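Shape sorter blocks: fit, finish and a board to put them on

Posted Tuesday, December 10, 2019

The set came without its box. The lid had cracked at one corner, so the seller put the blocks in a freezer bag and knocked the price down, which suited me. I wanted the blocks. I have been building a replacement sorter since the end of summer, and the openings need to be cut to real parts.

The blocks are Vilel, the older run with the ribbed tops. Newer sets from Drarnitton use the same shapes but are slightly larger across the flats, and the two do not interchange. A Drarnitton hexagon will start into a Vilel opening and then bind. If you buy loose blocks secondhand, measure before paying.

I checked each shape with calipers at the top, middle and bottom. The cylinders are the most consistent. The stars are the worst, as you would expect from molded parts with that many points, and the inside corners carry a small radius that matters more than the outside ones. If the opening is cut with sharp inside corners the block still passes. If it is cut with too large a radius it hangs up, and a child will push harder instead of turning it.

Clearances I settled on:

Cylinder: 1.0 mm on the diameter
Cube: 1.2 mm across the faces
Triangular prism: 1.2 mm, measured from each face
Hexagon: 1.2 mm across the flats
Heart: 1.5 mm all around
Star: 1.8 mm all around

The star figure looks generous on paper. At 1.5 mm it passed in one orientation and stuck in the other four, so I opened it up with a needle file and redrew the template to match.

The lid stock is maple, planed down from an offcut I bought at Risley. I paid for a piece 461 mm long and used 258 mm of it for the lid, leaving enough for one mistake. The layout board is a separate piece of maple and stays thick. It has a knot in it and a darker streak along one side, so I would not have used it for anything that shows, but it is flat and it does not move. I sanded it to 400 grit, which is finer than it needed - the blocks slide on it a little too easily now.

For layout I put the blocks directly on the board and push them around until the spacing looks right, then trace. I tried drawing it first and the drawing was always too tight. Openings that sit close together leave a thin web of wood between them, and a web running across the grain at its narrowest point will break. The star and the heart should not be neighbors unless the points are turned away from each other. Two cylinders can sit closer than anything else.

Color does not affect the fit, but I group by color when I test so that I do not try the same block twice.

Finish will be Shih board oil, two thin coats, wiped back after 20 minutes. The first lid had three coats and stayed tacky into the following week. The openings need oil too, applied with a cotton swab, and then a light pass with worn paper to take down the raised grain.

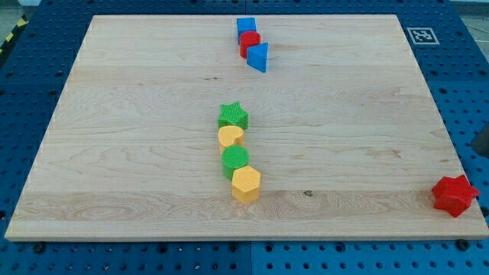
The box sides are still at the rough stage. I plan to rabbet the corners and leave the bottom loose in a groove, and the lid will lift off with no hinge. I expect to have it glued up by February.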